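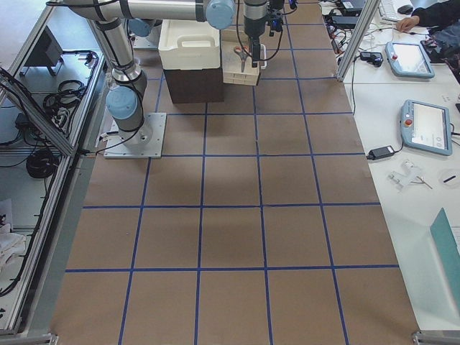
Dalsgaard is a small benchmark for comparing gripper and controller settings on a shared tabletop cell. Two six-axis arms are bolted to one table, and each arm has its own teach pendant. The table is covered with brown kraft paper and divided by dark blue tape into a grid of roughly square cells, which serves as the placement reference for every task. Containers such as the white bin and the stacked shallow trays are placed by grid cell, and small items such as the orange-handled scissors go on top of or inside them. The tape was laid by hand. Do not treat it as a metric target.

Datasets > Manipulation > Dalsgaard

Filed under: Grippers, Benchmarks, Tabletop

Search this site Enter keywords

# Dalsgaard v2

Release date: Nov 25, 2020
Maintainers: Feng-yi Su, Esther Muriithi
Cell setup and calibration: Kaj Þrastardóttir

## Contents

The release holds 600 episodes, split evenly between 2 finger sets:

- `bolloson/`: flat fingers, rubber faced
- `cladberg/`: narrow fingers, bare metal, slight inward taper

Both sets fit the same parallel gripper body. Each episode directory contains joint states, gripper width, commanded width, motor current, and video from the fixed cameras. Video and joint logs are on separate clocks. Use `sync.csv` to align them; the offset is constant within an episode but not between episodes.

## Tasks

`tray_pick` starts with the gripper open above a container. The arm descends, closes, lifts, and holds. `bin_transfer` moves one item from the tray to the white bin. `thin_handle` is limited to tools with loop handles and is the task where the finger sets differ most. 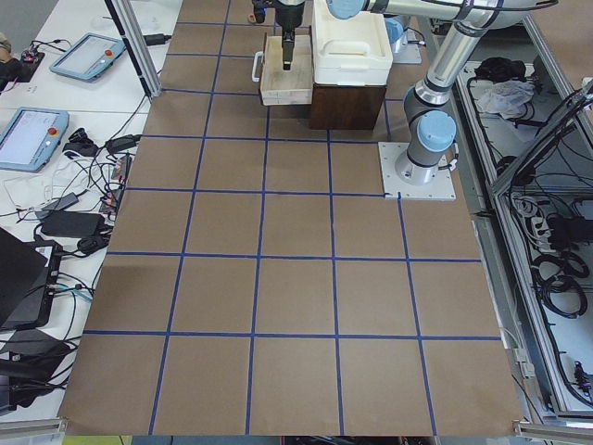

*Cell with gripper above the wooden tray; white bin on the dark brown box to its right.*

The bin is raised on a box in all `bin_transfer` episodes. Planners tuned on v1, where the bin sat directly on the paper, will approach too low. Check `bin_height` in `task.yaml` before replaying any v1 trajectory.

## Controller settings

Two force limits were used per finger set, labeled `low` and `high` in the metadata. Speed was fixed within a task. Ermanno Fontana ran the `low` episodes and Unnur Ragnarsson the `high` ones, so operator and force limit are confounded. We do not recommend using this release to compare operators.

## Known issues

- Motor current is clipped in part of `cladberg/high`. Affected files carry the flag `clip=1`.
- Camera positions differ between sessions. Extrinsics are stored per session.
- The paper was replaced in January. Creases and stains are not stable landmarks across sessions.
- `thin_handle` has no failure labels for slips after the hold phase.

## Loading

`python load.py --set bolloson --task tray_pick`

The loader truncates logs at 3,000 rows by default. Pass `--full` to disable this.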